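Garnden Residents' Association
Minutes of the meeting held on 9th January

Present: five board members and the management company's representative. Apologies were received from one member.

1. Minutes of the last meeting
The October minutes were approved with one correction. The contractor for the gutter work should read Rostberg, not Morkach.

2. Parking
The board went over the replies to the parking survey. Most people who answered want the visitor spaces by the east gate kept as they are. Two households asked for a second loading space near the Swanson building. The representative will find out what the town requires for signs and paint before the board votes. Permits from last year stay valid until the new ones are mailed.

3. Windows and common room
Rostberg has sent a price of $400 to reseal the windows in the common room. The board agreed that this is fair and approved the work. Residents on the ground floor had asked if the trees on that side could be trimmed at the same time. It was agreed to get a separate price for the trimming, as Rostberg does not do tree work.

The rental fee for the common room was also discussed. It has been $80 per evening for several years. A motion to keep it the same passed with one vote against. The deposit will now be returned by check within two weeks of the booking.
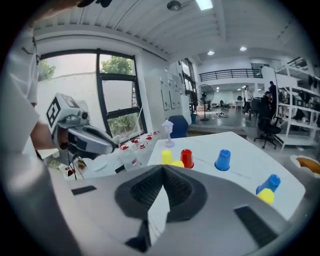 4. Trash and recycling
Cardboard is still being left next to the bins without being flattened. A notice will go up in each lobby. Morkach has changed its pickup to early morning, so bins need to be out the night before. The board turned down a request for an extra bin at the Swanson building for now and will look at it again in the spring.

5. Snow removal
The contract covers the main walks and the driveway but not the steps behind the Swanson building. The representative will ask what it would cost to add them. Until then, salt is kept in the box by the rear door.

6. Other business
A resident asked for the laundry room to stay open later on weekends. Carried over to the next meeting.

The meeting closed at 8:40 p.m. The date of the next meeting will be posted in the lobbies.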